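17. Februar 2021, Zelle Torkano, Tuch falten per Fernsteuerung

Stand heute früh: 69 Durchgänge auf der Platte, davon brauchbar deutlich weniger, als ich gestern noch in die Übersicht geschrieben habe. Wer die Zahl dort korrigiert, möge es bitte leise tun.

Die Leader-Arme von Daltari neu genullt. Links hatte das Handgelenk einen Versatz, den man beim Steuern unbewusst ausgleicht und den das Modell dann brav mitlernt. Aufzeichnung startet jetzt erst, wenn beide Seiten in Ruhelage stehen. Obergrenze pro Durchgang auf 2000 Schritte gesetzt. Der längste Versuch von gestern hatte 2188, und die letzten paar hundert bestanden aus Zögern. Meinem, nicht dem des Roboters.

Danach wieder die Übergabe in der Mitte: ein Arm hält, der andere sucht die Kante. Klingt harmlos. Mit zwei Händen am Leader und ohne jedes Gefühl in den Fingern ist es ungefähr so elegant wie Schuhebinden mit Grillzangen.

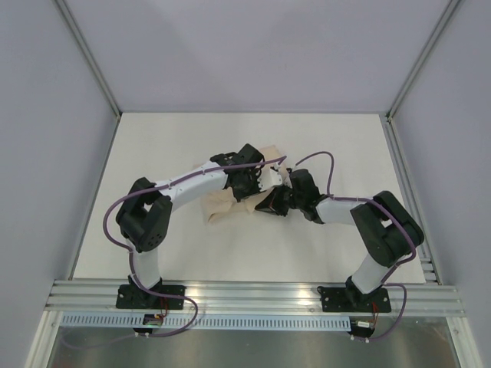 Übergabe über der Tischmitte, weißer Greifer links, schwarzer rechts. Tuch noch in Rohform.

Durchgang 754 (die Zählung läuft seit November über alle Aufgaben) verworfen. Beide Greifer wollten an dieselbe Falte, und ich habe mich für keinen entscheiden können. Als Negativbeispiel abgelegt unter »Groronness/Konflikt« — der Ordner wächst am schnellsten von allen.

Vereinbarung ab sofort: Links greift zuerst und bleibt dann stehen, bis rechts zu hat. Keine gleichzeitigen Korrekturen. Wer lieber rechts anfängt, legt dafür einen eigenen Datensatz an und mischt ihn nicht unter.

Offen:
Zugentlastung der Kabel prüfen, vor allem am Handgelenk
Öffnungsweite der beiden Greifer vergleichen, Skalierung steht noch auf Standard
Duangkaew-Skript wirft die Zeitstempel beim Export durcheinander, bis dahin nur Rohdaten sichern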